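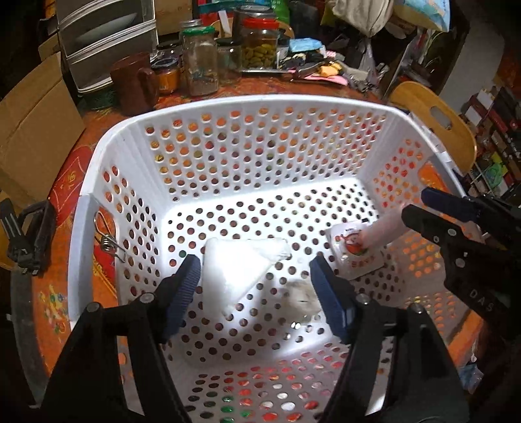 By Aisling Heffernan
Posted 22 June 2026 in Home Recording, Pruketau How-Tos

How I run a basket session with hand-held grippers (and the rules I stick to)

I get asked for my checklist a lot, mostly by people who've just signed on to record at home and have been handed a pair of grippers, a login and a four-page PDF. The PDF is fine! Read the PDF. But it was written for the Flingate test room, where the tables are bolted down and the light never changes, and most of us are doing this on the table we eat breakfast at. So I've put together the version I use myself, with the house rules we've settled on at Pruketau over the last year or so, and a few of my own opinions mixed in. I'll tell you which ones are mine.

I'm going to use basket tasks all the way through, meaning any task where small household things go into, come out of, or get moved around inside an open basket. They make up most of what new people are given. If you're on drawers or folding you can still use nearly all of it.

Before you turn anything on

Read the task card out loud. I know, I know. But do it, and if you get to the end of a sentence and can't say which object goes where, message your coordinator before you record a single take. I once did an entire evening on "tidy the basket" with my own idea of tidy, and Maximiliano Marín had to write me a very kind email about it.

Then sort out the table. Our rule is that you keep the reach zone clear and leave the rest of the room alone. Reach zone means wherever the fingers travel during the task, plus about a hand's width all the way round. Outside that, jars, mugs, books, whatever normally lives there can stay. People want to strip the place back to bare walls for the first session and please don't, we're asked for homes and homes have stuff in them. What I do care about is anything that could get knocked over. If you can clip it with your elbow, shift it.

Privacy is the bit with no wiggle room. Walk around the table with the grippers held the way you'll hold them and check what the cameras can pick up from there. You're looking for:

mail, parcels or anything with a name and address you can read
prescription labels
computer or phone screens, even locked ones
family photos where faces are clear
mirrors and shiny glass doors that catch you or somebody else

Move it or turn it around. If it can't be moved, like a glass-fronted cabinet, turn the table setup a bit and look again. And tell the people you live with that you're recording, every time, including the ones who said yes last week. Anybody who wanders through gets the take deleted. You don't have to ask them if they mind, just delete it and go again.

Tablecloths are allowed, by the way. Patterned ones too. I've seen it said on the forum that you need plain white and that was never a Pruketau rule. What you do need is a cloth that stays put, so smooth it out, and if the basket drags it along when you nudge the side, stick a bit of non-slip matting under there.

Checking the grippers

Open and close each one slowly, all the way, five times. You're feeling for grit or a catch. Look at the finger pads next. They should sit flat against the finger with no lifted corners, and no fluff stuck in the texture. (Fluff is my nemesis. I keep a dry toothbrush in the case.) Snug up any screw that's worked its way out, gently, with the driver from the kit. Never use the cordless one, you will strip the head.

Wipe the lens with the microfibre, never your shirt.

Do the sync step from the app with both grippers held still and in the pose the app shows you. If one drifts, redo both. Redoing only the bad one seems like it should work and Salvador Torres has patiently explained to me twice why it doesn't, and I'm still not going to attempt it here.

Check your storage as well. My card is a 256 GB one and I start every session with it empty, which means the upload from the last session has finished and the app has said so in green. Amber isn't green!

Laying out the objects

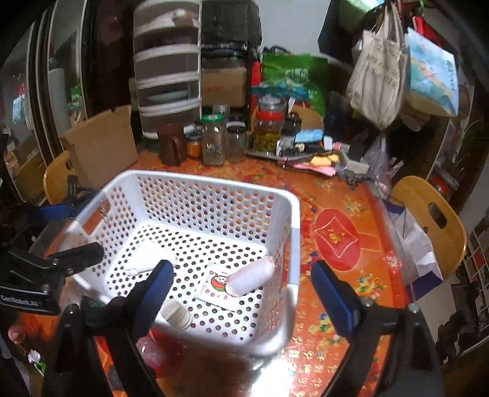 Object names cause more rejected takes than dropped objects do, at least in my queue. The task card gives you a name for each thing, and the name you type in the session log has to match it exactly, so settle your names before the first take and write them on a sticky note. Go with plain words about shape and colour. In a basket like mine you'd have the white-and-pink roll leaning by the right wall, the square packet flat in the middle, the ribbed cup near the front and the capped tube along the left side, and anyone reading the log can work out which is which without ringing me up. "Tube" and "roll" are a lot more useful than whatever you call the thing in your own bathroom. Brand names stay out of the log even if they're printed on the front.

Positions come next. Change the starting layout between takes, and change it properly. A lot of new recorders slide everything over a couple of centimetres and call it a new layout, and when you play a batch back it looks like one take on repeat. Turn the packet face down. Put the tall one against a different wall. Let two things touch now and then, or lean one on the other, as real baskets are like that and the awkward grasps are worth having. My own rule (this one's mine, not Pruketau's) is that if I can remember the last layout well enough to copy it, I haven't changed it enough.

Soft things, like a folded cloth, need a note in the log on how they start out: folded, rolled or bunched. Refold between takes. It will never land the same way twice and that's fine.

The take itself

Start with both grippers open and still, above the basket, for a slow count of two. Then do the task at the speed you'd pass someone a full cup of tea. Not slow motion, please. We had a whole January batch sent back that looked like it was recorded underwater, and every one of those takes was technically correct.

Some things to hold yourself to:

Only the grippers touch the objects. If you have to use your fingers to fix something, the take is over, so stop recording first and fix it second.

Come in over the rim, clear of it, and go out the same way. Scraping the rim isn't a fail but it should be rare, and if you're doing it every time the basket's too close to you.

Squeeze until it holds and then stop squeezing. A paper packet that comes out crumpled will look different in every take after that, and your first ten won't match your last ten.

A drop is not a fail if you pick it up again with the gripper and finish the task. Keep the take and tick "recovery". These are good to have! Please don't delete them out of embarrassment. A drop onto the floor is a stop, though.

Finish with everything released, both grippers open and back up above the basket, and another count of two. Then stop. If you cut it short the last release gets lost and the take is no use to anyone.

Don't talk during a take. Whatever your kit does about sound, the people in your house don't know the details and will answer you.

Breaks, and how many to do

Holding two grippers out in front of you is harder on the forearms than it looks. Filipa Esteves, who set up our pacing rules, wants a proper break at least every 25 minutes, grippers down, hands empty, and I'd take that seriously. Sore wrists make sloppy grasps. If your thumb goes tingly you're finished for the day, and you still get credit for the session.

As for quantity, nobody at Pruketau sets a target per session and you shouldn't let a leaderboard talk you into one. I've got 2,246 accepted takes logged since I started. The best batch I ever sent in was one of the smaller ones, 429 takes over a couple of weeks on a single basket task, and I reckon it went well only because I was strict about changing the layout.

After

Play back three takes from the start of the session, three from the middle and three from the end. Full length, no skimming. Check for anything private you missed, check the lens didn't smudge partway through, and check your names against the sticky note. If you find something private in one, go through the entire session, and if you can't be sure, bin the lot.

Fill in the log the same day. Write down what changed, even boring stuff like "curtain open from take 30" or "swapped the cup for a different cup". When the Stedum reviewers send a query it's usually about something like that, and two weeks later you won't have a clue.

Don't keep copies. Once the app confirms the upload, clear the card. I mean it about the copies, including the funny ones.

Common questions I get

Can my partner do half the takes? Only under their own login. Different hands, different recorder.

Can I use my own basket? Yes, if it's open on top and stiff enough that the sides don't fold in. Put it in the log.

What if the cat gets in? Delete the take, sadly.

Anything else, post it in the Home Recording thread and tag me or Treasa Mac Giolla. Treasa's quicker. I'm doing a drawers version of this page next, once I've stopped jamming mine.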